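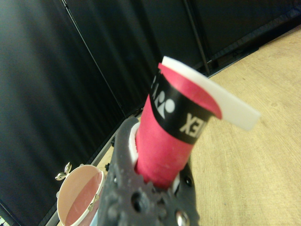
Neusa Tavares asks if a paper cup is OK for topping up the litter when the bag is too heavy to lift. Yes, any dry cup. Paper is fine, just don't leave it sitting in the tray.

## 3. Setting up the tray, scoop and bin

Updated Apr 12, 2018. Replaces the loose sheet that came in the March boxes. If you still have the sheet, toss it — the step order was wrong.

You need: tray, scoop, bin with lid, liner bags, litter, a table or a clear bit of floor. Flotora sets come with 2 liners. Extra liners are order no. 522, from Brodoten or the Viltley shop.

### 3.1 Tray

1. Unpack the tray. Peel off any stickers, wipe out the inside, dry it with a cloth or paper towel.
2. Put it where it's going to stay. A full tray is heavy and it flexes if you carry it by one side.
3. Pour in litter slowly, low to the tray. Keep your face back from the dust.
4. Level it with the flat of the scoop. Corners too. Should be 3 inches deep, a little less for kittens.
5. Top up with a cup where it looks thin. Stop well below the rim.

**Caution:** Don't mix old litter with new clumping kind. Empty the tray first, wash it, let it dry all the way. Damp tray = litter stuck to the bottom like cement.

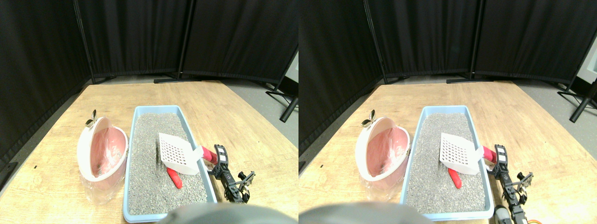
Leave enough room next to the tray that the bin lid can swing all the way back without hitting a wall or a shelf. People forget this one and then have to move the whole lot again with the tray full. Bin goes on the side you don't scoop from. Left-handed, swap everything.

### 3.2 Bin and liner

6. Open the lid. Tip it right back so it stays up on its own.
7. Shake out a liner, push it down to the bottom, fold the top over the rim. No gaps — run a finger around.
8. Close the lid and open it again. If the liner pulls loose, too little was folded over. Redo step 7.

Note: Bags from the supermarket will do if they're wide enough to go over the rim. The thin crinkly ones tear. Siqueira's store-brand ones hold up ok but they're long, so tie off the extra or it drags on the table.

Note: Don't pack the liner tight. Half full, take it out. Wet clumps weigh more than you'd think, specially by the end of the week.

### 3.3 Scoop

Scoop lives on the litter, handle toward you. Not buried, not standing on its end in the corner.

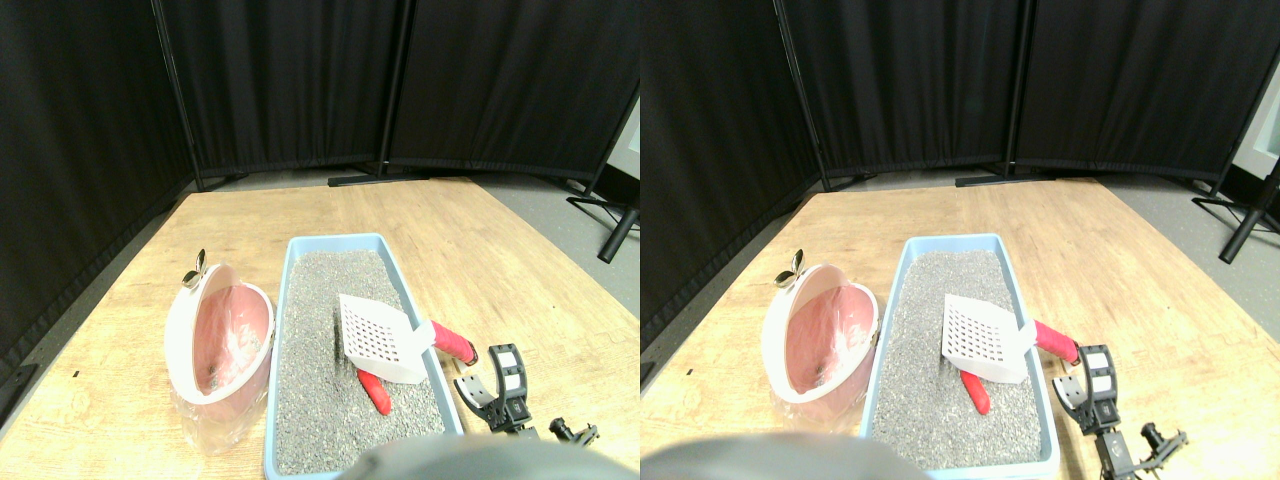

*Fig. 3-2. Scoop resting on top of the litter, handle over the rim.*

9. Slide the blade in at a low angle, under the clump. Don't chop at it.
10. Lift, then shake gently side to side over the tray. Clean litter drops thru the holes.
11. Tip whats left into the open bin. Tap the blade once on the inside of the rim. Close the lid.

Scoop twice a day with one cat, more with two. Wash hands after. If you're pregnant get somebody else to do it, or wear gloves and ask your doctor.

**Caution:** Never flush litter. Says so on most bags, plumbers will say it louder.

If the holes clog, soak the scoop in warm water and use an old toothbrush. Not a knife. Dry before it goes back. Scoops with a cracked blade get replaced, no glue.

Before you let the cat in, quick look over the table or floor: liner folded, lid moves freely, scoop back on the litter, spilled grains swept up. Grains underfoot scratch wood, so put down a mat if you care about the surface.
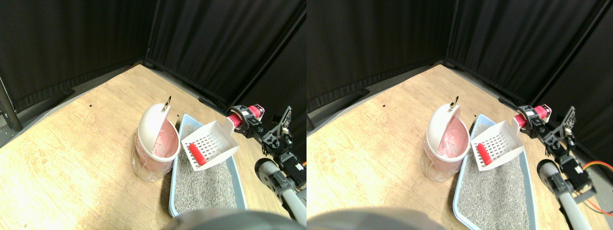 ### 3.4 Weekly clean

1. Scoop first, then tie off the liner and take it out.
2. Empty the rest of the litter into a trash bag. Double it up.
3. Wash tray, scoop and bin lid with mild dish soap. No bleach, no strong scents, cats will avoid the tray.
4. Rinse and dry. Then back to 3.1, step 3.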